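Spent an afternoon in August at the Flerneck open day in Ritdale. Posting notes here while I still have them. Mostly about how manipulation data gets recorded, plus some complaints about the printed handout. 1/

The hall had the usual arm demos up front. I skipped those and went to the hand-tracking station at the back. The task is toothpicks: loose pile on a round table, clear container, get the sticks into it. 2/

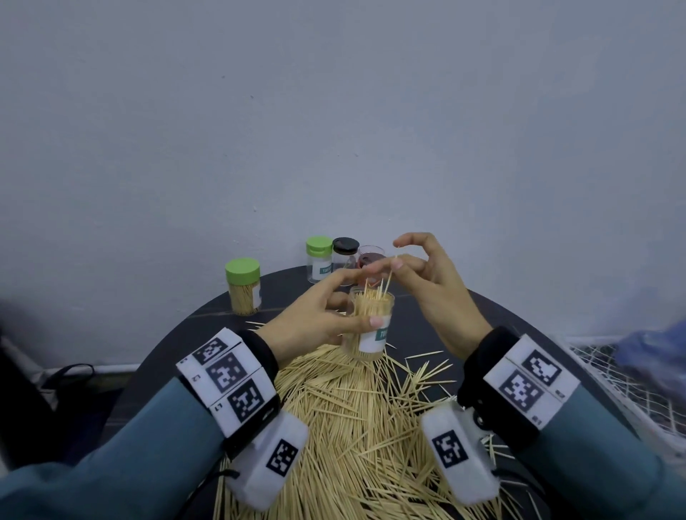 Finlay Moffat ran the Q&A for this part. Square markers on both wrists give the pose of the wrist. They do not give you the fingers. Finger pose is estimated separately, and he was frank that it gets worse when the fingertips bunch together. 3/

Thin sticks are a poor object for any tracker. They overlap, they look alike, and the hand covers most of the ones that matter. Finlay's position is that you don't track the sticks. You track the hands and the container and label the outcome. 4/

I asked how they define a finished episode. Answer: the operator decides, and a reviewer can overrule. The handout lists 571 recorded episodes for the toothpick task, with 112 rejected in review. No breakdown of why. I would have liked one. 5/
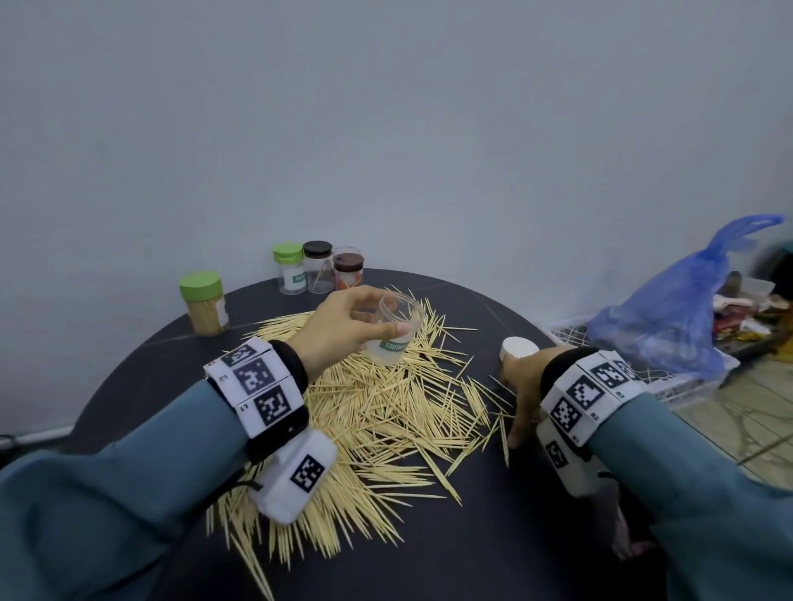

Jar size matters more than I expected. A wide mouth lets you drop in a small bundle at an angle and straighten it later. With a narrow one the bundle has to be lined up first, and that takes both hands. 6/

The processing software is called Vaughan. It syncs the head view with the wrist data and flags stretches where a marker is lost. Median gap per episode is 38 ms according to the handout. No mention of the worst case, and the worst case is what breaks training. 7/

Someone asked if a two-finger gripper could learn this from human hands. Finlay said partly. Scooping and pressing carry over. Rolling a stick between thumb and finger does not, at least on their hardware. 8/

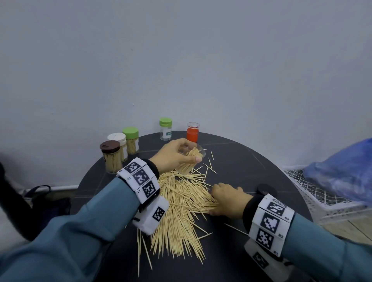
Next step is Ralanach, their two-arm setup. It was not running during my visit. The plan is to start with gathering the pile and leave filling the container for version 2. Sensible order, I think. 9/

Open questions on my list: how they handle sleeves covering a marker, how often the wrist bands get recalibrated, and how much two reviewers disagree on the same episode. I emailed all three and will add replies to this thread. 10/

Practical: parking in Ritdale is bad, and the handouts were gone by 3 p.m. I have a scan if anyone wants the episode table. 11/11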